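The Robot That Practices All Night

I got to Lenholm at seven in the morning, which was a mistake, because the only one working was a computer. Fenna Hoekstra let me in, pointed me at the coffee and said the overnight run still had a bit to go. "You can watch if you want," she said. "It's kind of hypnotic."

She was right! I stood there with my coat on for the length of a whole cup, watching a simulated arm pick up the same part over and over.

Lenholm makes planning software. If you own a robot arm, somebody has to tell it how to get from here to there without smacking into the furniture, and for a long time that somebody was a patient person with a handheld controller. The product is called Gromutham (yes, I asked, and no, I didn't get a straight answer), and it works out the path by itself. You give it a model of the room, the part and the place the part should end up, and it comes back with a motion. Then the simulator plays that motion with gravity and contact switched on, and you find out how good the idea was.

Fenna's current headache is a long, thin part. Short parts are forgiving, she told me. With a long one, the fingers hold the ends, and the planner has to think about the whole length of the thing every time the wrist turns. A tilt you'd never notice on a little cube turns into a corner digging into the board.

The night's run was 1,372 tries, each with the start position nudged a little. I asked how many went wrong and she scrolled for a second. "189. I'd like that to be a smaller number."

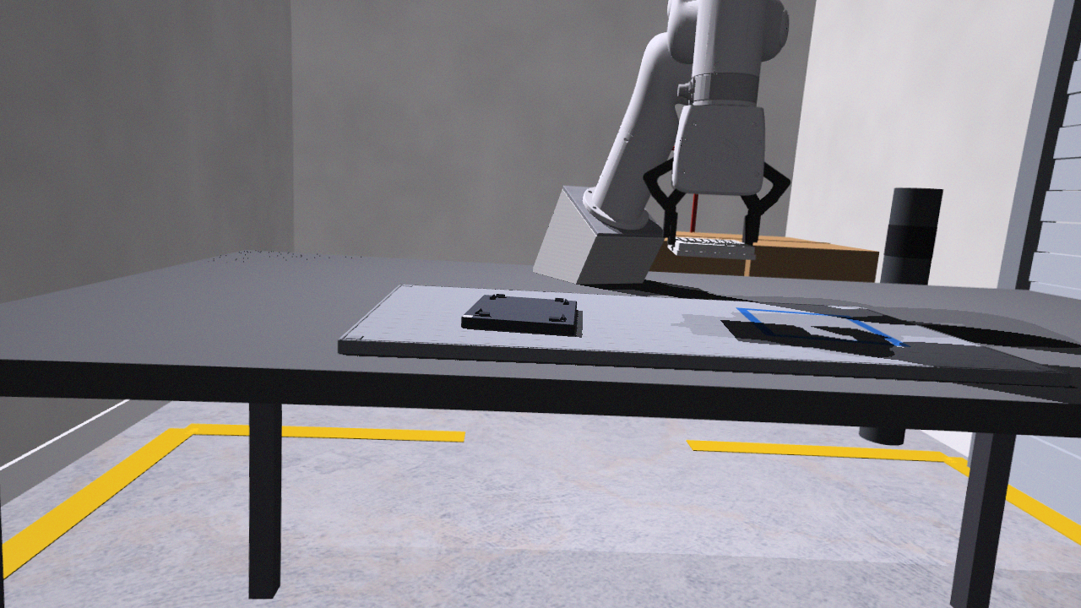 What the planner gets wrong

I figured the failures would be dramatic. I wanted parts flying across the room. Mostly they're dull – the planner runs out of time, or picks a route that bends the elbow so far there's no good way to finish the move. Man-lok Lau, who writes the collision checker, showed me one where the arm just stopped, because the safety margin around the part had grown fatter than the gap it had to pass through. He'd set that margin himself back in October and forgotten all about it.

His fix was 2 lines of code. Finding it took him most of a week, and he still looked a little sore about it.

The thing I kept asking, probably too often, was why bother drawing walls and floors at all if you only care about the arm. Man-lok says the lighting and the clutter are for the vision side of the team, whose software has to find the part before anyone can plan anything. He'd be happy with gray boxes. They argue about this at lunch.

By then the next batch was loading, 418 tries with the new margin, and Fenna had pulled up a chair to watch the first few. I finally took my coat off.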